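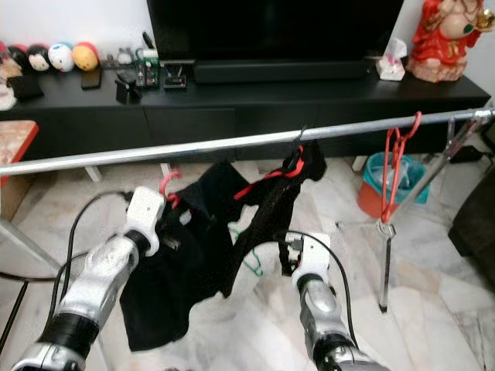 Photo: Satish Venkataraman / Piria Household Manipulation Group. Head camera view, hanger task.

Pinto Gripper Comparison: Hanger and Garment Set

Data card and README, release 3

Summary

Pinto is a set of two-arm recordings made to compare grippers on a single household job: placing garments and hangers on a drying rack and taking them off again. It was prepared by the Piria Household Manipulation Group to help developers choose between finger designs before committing to a longer collection. The release contains 3,000 episodes recorded with three gripper types on the same pair of arms. All episodes were teleoperated. No learned policy was used to control the arms at any point in this release.

The set is intended for research on grasp selection, two-handed coordination and handling of soft goods. It was first shared with partner groups in May and is now offered under the terms given at the end of this document.

Grippers compared

Ituritz P. A parallel gripper with flat fingers and rubber pads. It served as the baseline, and operators had the most practice with it before recording began.

Ituritz C. The same body and motor as the P, fitted with curved fingers. The curve was meant to keep a thin rod, such as the neck of a hanger, from rolling out of the grasp.

Pultusent Soft. A compliant gripper with flexible fingers. It closes more slowly than the other two and reports motor current in place of a direct force reading.

Both arms carried the same gripper type within any one episode. Mixed pairs were tried during setup and set aside, as they made the operator's timing difficult to compare across conditions.

Recording setting

Recordings were made in furnished homes. Household items were left in their usual places, and the rack was the only piece of furniture the team moved. In the episode shown on this page, the rack stands on a marble tile floor in front of a low black TV cabinet. One gripper holds a red plastic hanger near the rail while the other grips the lower edge of a black garment with red trim.

The rooms present several conditions that users should keep in mind:

– Metal rails and polished floors produce bright reflections, which reduce depth quality along the bar.
– Dark garments against dark furniture are difficult to segment. The black garment in front of the black cabinet is a typical case.
– Empty hangers may remain on the rail beside the one in use. They are part of the task and should not be filtered out as clutter.
– Arm cables pass through the head camera view and sometimes hide part of the rack.

Task definition

Each episode begins with a spoken instruction and ends when the operator returns both arms to rest. There are 16 task variants, built from four actions (hang, remove, slide along the rail, transfer between hands) and four object classes (empty hanger, strapped garment, shirt, small towel). Towels are handled on a hanger in all variants.

An episode is marked as a success if the named object is in the requested place at the end and nothing else has fallen to the floor. Dropped objects that the operator picked up again are marked as recovered. These labels were assigned by a reviewer who had not operated the arms in that episode.

Contents of each episode

Head camera video, color and depth
Wrist camera video, left and right, color only
Joint positions and commanded positions for both arms
Gripper opening and motor current
Text of the instruction
Gripper type, task variant, room code and operator code
Outcome label and, where present, reviewer notes

All streams are aligned to the head camera clock. Wrist video may lag by up to 5 milliseconds. A correction table is supplied in the calibration folder and is not applied by default.

Observations from the comparison

The curved fingers of the Ituritz C held hanger hooks and necks well but tended to bunch fabric when the operator needed a single layer. The flat fingers of the Ituritz P gave the opposite result: clean grasps on hems and straps, with more rotation of the hanger during lifting. The Pultusent Soft was preferred by operators for towels. It was the slowest of the three, and its fingers bent noticeably when a hanger met the rail at an angle.

The group does not recommend ranking the grippers by overall success rate. Operators recorded the three types in a fixed order, and practice effects have not been removed – a randomized order is planned for the next release.

Known limitations

The set covers one model of arm and one model of rack. Wet laundry was excluded for electrical safety. Depth data is missing from a number of early Ituritz P episodes; these carry the flag no_depth in the index file. Motor current values from the Pultusent Soft are not comparable with those of the Ituritz grippers and should be normalized separately.

Privacy

Residents gave written consent before recording. Audio was removed after the instructions had been transcribed. Room codes do not identify an address, and users may not attempt to trace them.

License and contact

Pinto may be used for noncommercial research with credit to the Piria Household Manipulation Group. Redistribution of altered copies requires prior approval. Corrections to labels are welcome and should state the episode number and the release. The data steward is Satish Venkataraman.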